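Katetov hand gripper

The Katetov hand gripper is a two-fingered tool held in the hand, used in pairs to record household handling tasks for robot learning. The design is built at home or in shared workshops from published part files and bought-in electronics. It takes its name from the Katetov project, which released the first set of drawings in June and has revised them several times.

Construction

A Katetov build has a printed housing, a pair of fingers, a trigger linkage, a small control board and a battery. The housing is printed in two halves and closed with screws. Most builders print it in white, the color in which the reference parts were shown. The fingers are black and are made to be replaced, as the pads wear faster than any other part. The Iltholm shared workshop, where many of the early pairs were put together, gives a printing time of 13 hours for one complete tool.

A finished pair is first checked for even opening. Both tools are held with the fingers fully apart over a plain surface, often a made bed, and the builder looks for a finger that sits too far in or drags on its way out. The lights on the front of the housing are checked at the same stage.
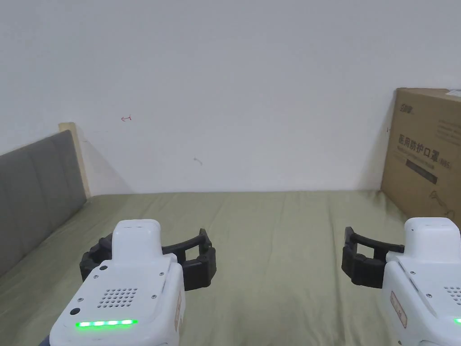

Variants

The Vik variant uses a longer trigger linkage and suits people with larger hands. It shares the housing halves with the standard version but needs its own fingers. Parts cannot be mixed across a pair, and builders who have tried report that the two recordings no longer line up.

The Tostalex board is an optional control board with more storage. It draws more current, and the usual battery then lasts 66 minutes instead of the longer time given for the standard board.

We use cookies to remember your settings and measure traffic. By continuing to browse you accept our cookie policy. Accept | Manage settings

Use

Cloth is the most common test material. A piece of fabric laid on a bed is pinched between the fingertips, and the same task is repeated with cloths of different weight. The project suggests 50 short recordings before any change is made to the finger pads, and 250 before a pair is used for longer tasks such as folding. Thin cloth shows up a poor fit at the tips, where it slips out or catches in the joint.

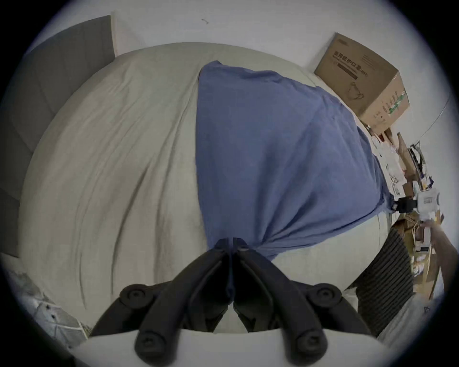 According to one builder at Iltholm, the pads should be changed well before they look worn, and fabric work uses them up sooner than boxes or cups do. The project's own notes set no fixed interval. Replacement pads can be cast in a printed mold or cut from rubber sheet, and cut pads are held in place with contact adhesive.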